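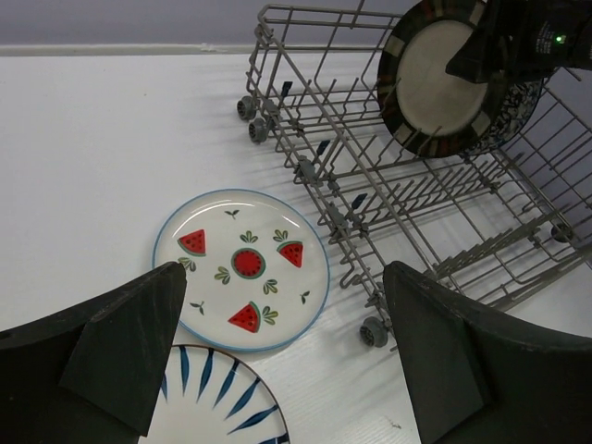
Loading the Lower Rack: Your Questions

We love this topic more than is probably reasonable. Since the Hundoreck kitchen page went up we have had 516 messages, and most of them are about plates. These are the ones that come up again and again, answered by Dima Saab, who has loaded dishwashers in three restaurants and one very crowded family home.

Can I take the lower rack out and load it on the table?

Yes, and please try it at least once! Most lower racks roll forward and lift off the door. Put it on a table at a comfortable height and you can see every tine, reach every corner and stop bending over. It's also the best way to teach kids. Just remember a full rack is heavy, so practice on the table, then carry it back with a light load and add the rest.

Which way should the plates face?

Toward the middle of the machine in most models, where the spray is strongest. If your rack has diagonal rows, follow them. They look odd the first time, but the slant gives wide plates a little more room, and after a week you won't want straight rows again.

Where do I start?

With the back row. Fill toward yourself and you never have to reach over a plate that's already standing. I like to lay the next few plates out flat beside the rack first so I can see the sizes - it takes a few seconds and saves so much shuffling.

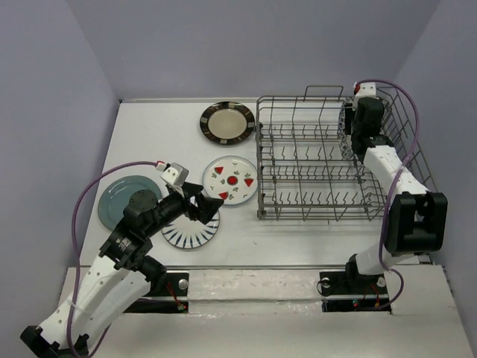 Loose plates to the left of the rack, including the watermelon one and the big teal one.

My plates are all different. Does that matter?

Mixed plates are the fun part! A matching set practically loads itself, but a stack from four different thrift stores makes you think. Put the largest ones at the sides or back, where they won't block the spray arm, and work down in size. Plates with a raised rim need more space than flat ones, so skip a slot if two of them touch.

Will the dishwasher fade a painted pattern?

It depends on whether the decoration is under the glaze or on top of it. Run a fingertip over the pattern. If you can feel an edge, wash it by hand. If it's smooth all the way across, it is probably under the glaze, but check the maker's mark on the back anyway. My Jotine fruit plates have been through the machine every night since September and the reds are as bright as ever.

Do I need to rinse first?

Scrape, don't rinse. Dried egg and oatmeal are the two exceptions in my house.

How do I stop plates from clinking?

Give each one a gentle nudge after it's in. If it leans over and taps its neighbor, move it one slot along. Reader Kassab in Cidanlow wrote to say she hums while she does this so she can hear the clink over the humming. I have tried it and I'm not sure it helps, but it's a nice way to spend five minutes.

The rack sticks when I slide it back in. What's wrong?

Nine times out of 9 it has been a wheel, at least in my kitchen. Look for a bit of string or a label wound around the axle, then check that every wheel is sitting in its track before you push.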